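Dustlow commute opinion set

Dustlow holds letters and blog comments on transport policy — bus lanes, parking charges, rail fares — taken from the Wustwood and Escobar local pages. Each text is labelled for, against or unclear by 3 readers. Files are plain CSV, one row per text. Names were removed before labelling. Please report errors to Sorin Jurić at Unidis.

Last updated 14 December 2025.

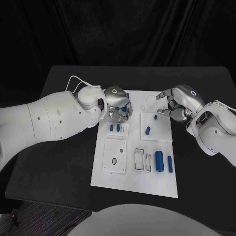

Car commuters wrote most of the letters, so the set leans their way. Replies are kept with their parent post.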